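Print this article
E-mail to a friend

Folding for a full house

15 June 2019

The woman who runs the laundry and linen room at the Gritesside guesthouse has been folding for a living since she was nineteen. She started at a hotel laundry in Pralbridge, moved to a hospital contractor and came to Gritesside when the owners stopped sending their washing out. She is in the linen room by six most mornings and likes to have the dryers going before the first breakfast is served.

We spoke at the end of her shift, with the radio on low and the door propped open. She kept working while she talked.

Gritesside sleeps 60 people when every bed is made up. On the last long weekend 477 pieces came through the linen room, and she knows the number as she writes it on a sheet pinned behind the door.

"Sheets are the easy part," she said. "People think it's the other way round. A sheet is big but it's four corners and you get to know it. The small white stuff is what takes up your day. Napkins, hand towels, staff T-shirts. They all look the same in the basket and they all fold differently."

She does not iron much. The tablecloths are pressed and so are the good napkins. Everything else relies on being shaken out and folded soon after it leaves the dryer.

"If you leave it in a heap overnight you've made yourself a job," she said. "You pick it up in the morning and it's creased every which way."

Her method begins with the two top corners. She takes one in each hand, lifts the piece clear of the table and pulls the top edge tight, letting the rest hang. Some of the creases will drop out by themselves, she said, and the ones that don't can be smoothed by hand once the cloth is lying down.

"I was taught to give it one good snap. My first supervisor could hear from across the room if you'd done it properly. I don't snap the thin ones any more, they've had enough."

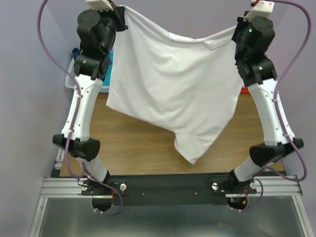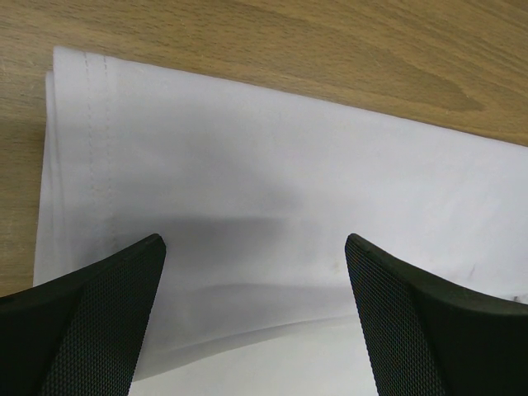
White cloth held up by its top corners, and a folded white cloth with its stitched hem.

The table matters more than people expect, in her view. She has worked on steel benches, on plastic trestles and once, for a whole October, on top of a chest freezer. She prefers wood.

"Steel's cold and things slide about on it. With wood the cloth stays where you put it. You do have to keep it clean, though. I wipe it before I start and again at lunch, and nobody puts a coffee on it."

Once the piece is down she looks for the hem. The stitching gives her a straight line to work from, even when the cloth itself has been washed out of shape. Older towels are the worst for this. The border shrinks and the middle doesn't, and the sides stop matching.

"You can't make a crooked towel square," she said. "Line up the hem and let the other end do what it likes. Put the good edge to the front of the shelf."

Small towels at Gritesside are folded in 3, lengthwise, and then in half. Napkins are folded in half and in half again and stacked in bundles of 12. T-shirts go face down with the sleeves in. She tried rolling them one winter after a guest told her it saved space, and went back to folding when the rolls kept coming undone on the shelf.

Most of the linen comes from Flestitz, which the owners chose before her time. She has no complaint about the weight of it but would like a wider hem on the napkins. The shelves were put in by Tennant, a local joiner's, and she asked for them to be set closer together than the drawings showed.

"Tall stacks fall over. Somebody wants one from the bottom and pulls, and you're folding the lot again. I'd sooner have more shelves and short piles."

At home she is less particular. Her own towels are folded by whoever empties the dryer, and she has given up refolding them. The fitted sheets go in the cupboard in a ball.

"I can fold a fitted sheet," she said. "I do it here. I'm not doing it on my day off."

Print this article
E-mail to a friend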